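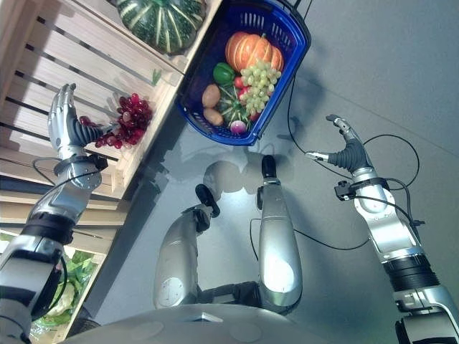
4. Operating Rules for Produce Handling Sessions

Figure 3. Head camera view during a produce handling session. The left hand is closed around a bunch of dark red grapes beside the slatted crate shelving; the right hand is open. The basket holds mixed produce.

4.1 Scope

The rules in this section apply to every session in which a full-size humanoid handles loose produce between shelving and a shopping basket. They were drafted by Satish Sachdeva and Abhishek Shukla for the Saltbridge site and adopted at Brutbridge without changes to the numbering, so that session logs from both sites can be read against the same text. The version given here is the one in force on Jun 27, 2025. A session is defined as the time between two resets of the basket and shelving, whatever number of transfers falls within it.

The rules cover four matters: placement of the basket and shelving, cables, grasp limits by item class, and the conduct of the person supervising. They do not cover battery handling or transport of the robot, both of which are treated in the site manual. Where a rule in this section and a rule in the site manual conflict, the stricter rule applies and the conflict is entered in the log.

4.2 Placement

The basket and the shelving are placed before the robot is powered. Neither may be moved by a person while the arms are enabled. The basket must be within reach of both hands without a step, and its handle must be raised or lowered fully at the start of the session. A handle left halfway can drop onto the wrist during a transfer, and the early Saltbridge logs contain several stops with this cause.

Shelving made of slats needs separate treatment. Fingertips can enter the gaps between slats, and a closing hand that has caught a slat will report contact forces similar to those of a firm grasp on an item. The rule requires that the wrist remain outside the front plane of the shelf until the palm is aligned with the opening. On withdrawal, the hand first moves straight out from the compartment and only then toward the basket. Items that hang over the front edge of a shelf, such as grapes, may be taken from outside the plane and are exempt from the first part of the rule.

Slats also affect perception. They cast bands of shadow on one another and on the stock behind them, and the edges of these bands are sometimes taken for object boundaries. Lighting is therefore fixed for the length of a session. If it changes, the session is closed and a new one is opened. A polished floor is permitted, but the supervisor must check at the start that reflected light does not trigger the floor segmentation. The check consists of one slow sweep of the head with the arms disabled.

4.3 Cables

We separate external cables, which run along the outside of the arm or leave it for some distance, from internal cables, which do so nowhere. Only external cables are subject to this section.

Three conditions must be met before the arms are enabled. First, each external cable must have enough slack for the full range of the wrist. Second, with the arm in the working posture, no loop may be large enough to pass over the handle of the basket. Third, no cable may lie between the basket and the feet in a position where a step could pin it. The second and third conditions pull against the first. In practice the supervisor sets the slack with the arm extended, brings the arm back to the working posture, and ties up whatever length is left over. Ties are placed on the arm shell and never across a joint cover.

The conditions are checked again after every change of posture that involves the knees. Bending the legs lowers the torso, and a cable that cleared the floor in the upright posture may rest on it afterward. The log sheet has a separate line for this second check. It was left blank often enough in the first months that the software now refuses to enable the arms until it is filled in.

4.4 Grasp Limits by Item Class

Items are assigned to one of three classes. Class A contains hard items with a stable shape: pumpkins, squash, potatoes, and radishes. Class B contains items with a thin wall or soft flesh, such as peppers and tomatoes. Class C contains clusters and loose leaves, including grapes, lettuce, and cabbage with open outer leaves. The class determines the maximum closing speed, the hold force, and whether the item may be released above the basket or must be set down in it.

Class A items may be released once their lowest point is below the rim. A large pumpkin is still a Class A item but requires both hands, and a one-handed attempt is logged as a violation even if the item arrives intact. Class B items are set down, and the hand opens only after the supporting load has passed to the basket. Class C items are set down as well, with the added condition that they be placed last or on top of Class A stock. Nothing from Class A may be placed on a Class C item.

Grapes gave the most trouble in drafting. A bunch has no single surface against which force can be regulated, and the load on one berry may be high while the total force at the hand stays low. The rule therefore limits finger travel after first contact. The fingers wrap the bunch until the palm registers contact, stop, and hold position. If the bunch slips, the hand does not tighten. It returns the bunch to the shelf or, if that is not possible, lowers it to the nearest free surface. Berries that come loose are left where they fall until the session ends, unless one lies in the area reserved for the feet, in which case the robot is stopped and the berry is removed.

4.5 The Free Hand

Many of our stops involved the hand that was not holding anything. During a one-handed transfer the free hand has no task, and its position was at first left to the balance controller. It drifted toward the basket, and on occasion it closed on the rim. The present rule keeps the free hand open, with the fingers spread and the palm visible to the head camera, on its own side of the basket. It may cross the midline only for a two-handed grasp that has been announced in the plan.

An open hand is easier for a supervisor to judge than a closed one. A closed hand may be holding something, may be about to open, or may be in a fault state. We considered an indicator light at the wrist for the same purpose and dropped it, as it would have been hidden by the basket in several postures.

4.6 Supervision

One person supervises each session and has no other duties during it. The supervisor holds the stop control and stays outside the combined reach of both arms. Entering the reach requires the arms to be disabled, including for small corrections such as turning an item in the basket. A second person may be present but may not give instructions to the robot.

A session is limited to 40 minutes, after which the supervisor is replaced or takes a break. The stop control is tested at the start of each session with the hands empty. A failed test closes the session, and no second test is permitted until the control has been inspected.

4.7 Compliance

We reviewed the logs of 826 transfers made under the rules, taken from both sites. Entries without a readable cable check were excluded beforehand. The most common violation was an early release of a Class B item, followed by drift of the free hand past the midline. Violations of the slat rule were rare, and all of them were recorded when the hand was reaching into a lower compartment, where the opening is partly hidden from the head camera by the forearm. We have not found a wording that addresses this case well. A fixed camera beside the shelving would remove the difficulty but would also change the conditions under which the Yadav planner was tuned.

A further 200 transfers were made in August of the preceding year under the earlier draft, which lacked the finger travel limit. These are reported separately in Section 5 and should not be pooled with the later set. The two differ in the grasp rule and also in the hold force settings for Class B, which were lowered when the Otex controller was updated.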